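Workbench tips: putting small gadgets back together by the pile

Quick notes, mostly for me, posted because Hui-mei Lam keeps asking for them and I keep losing the paper. Small plastic-cased electronics — timers, clip-on buzzers, little remotes, anything with a board, a cover and a rubber ring. Works the same for one as for a whole box.

Before you start

Clear the table. All of it. Coffee goes on another surface, not "the far corner."

Pick a plain tabletop, one color. Patterned cloths eat screws and rings. Gray is good, shows white and red and green all at once.

Light from the side if you have a lamp that bends. Glare off white plastic gives me a headache by 4.

Wash hands, dry them properly. No hand cream. Fingerprints on glossy lids don't wipe off as easy as you'd think.

Touch something metal and grounded before you pick up boards. Wool sweater in February, dry house — do it twice. Batteries out first, always.

Pad or mat

A small textured pad where your hands rest. Stops parts skating off when you press. I cut mine from a Kneath drawer liner, any grippy stuff will do. If it smells rubbery leave it outside overnight.

Sort or don't sort

Big argument in our house. Sorting into cups looks nice and takes forever. For a small lot I sort. For a big lot I tip everything out and work from the near side of the pile, boards close, covers behind. Your hands learn where things are quicker then you'd expect.

What I do keep seperate no matter what:

Springs. They leave.
Screws, in a lid with a magnet under it.
Anything cracked. Straight to the scrap jar or you'll pick it up again five times.

Holding the pieces

Board in one hand, cover in the other, bring them together low over the table. If you drop one it falls an inch and not onto the floor. Hold the board by its edges where you can. Thumb and fingers on the cover, line up one side, then the rest.
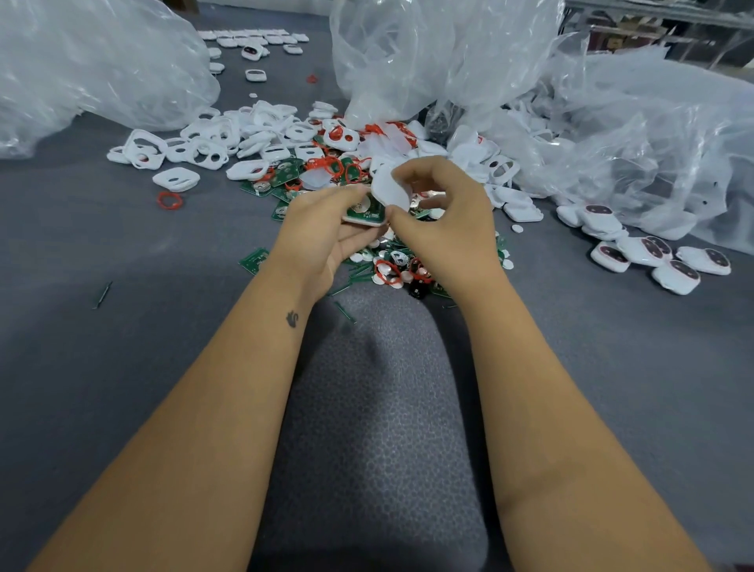

Both hands low over the parts, board in the left and white plastic in the right.
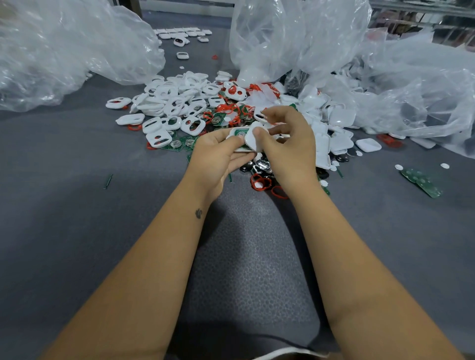

Pressing covers on

Dry fit first. No force. If it rocks, something is under it — usually a ring that has rolled, or a bit of wire.

Start at a corner, walk your thumb around. You want small clicks, not one big crack.

Won't click? Turn it round. Square covers look the same all four ways and aren't. Look for the notch.

Still won't? Put it down, try a different cover. Some batches are just off. I had a bag from Linetti where the tabs were a hair too long, two passes with a nail file and they went in fine.

Don't use pliers. I did. Once.

Rubber rings

They tangle. Shake them in a bag with a pinch of cornstarch, then wipe each one before it goes in. Old ones that stay flat when you squeeze them are done, toss.

Size matters more than color. Check against one you know is right, then go.

Don't stretch them over a corner and leave them like that while you answer the phone. They stay that shape.

Loose one on the table? Pick it up right away, it'll be stuck to your sleeve by dinner.

Cleaning the plastic

Dish soap, lukewarm water, soft toothbrush. Plastic only, boards stay far away. Dry on a towel with the openings facing down. Give it overnight, water hides in the clips.

Sticky label gunk: cooking oil, ten minutes, then soap. Prollia wipes are OK too but leave a film on clear-ish pieces.

Boards: dry soft brush. Canned air if you have it, short puffs.

Storing what's left

Flat boxes, not deep ones. Deep box = you only ever use the top layer.

I number mine on masking tape with whatever number was on the order slip, so there's a 413 and a 1157 on the shelf and that makes sense to exactly one person. Write the part name as well.

Bought a lot of 3000 rings once as it was cheaper. Still have most of them. Rosora has small packs, get those.

Boards in paper envelopes or the silvery bags they came in. Not cling wrap.

End of session

Finish the one in your hand. Sweep the rest into a tray with a stiff card, not your arm. Run a flashlight along the floor, held low, anything small throws a long shadow. Check the vacuum bag if you're short a screw. Found two of mine in there, and an earring.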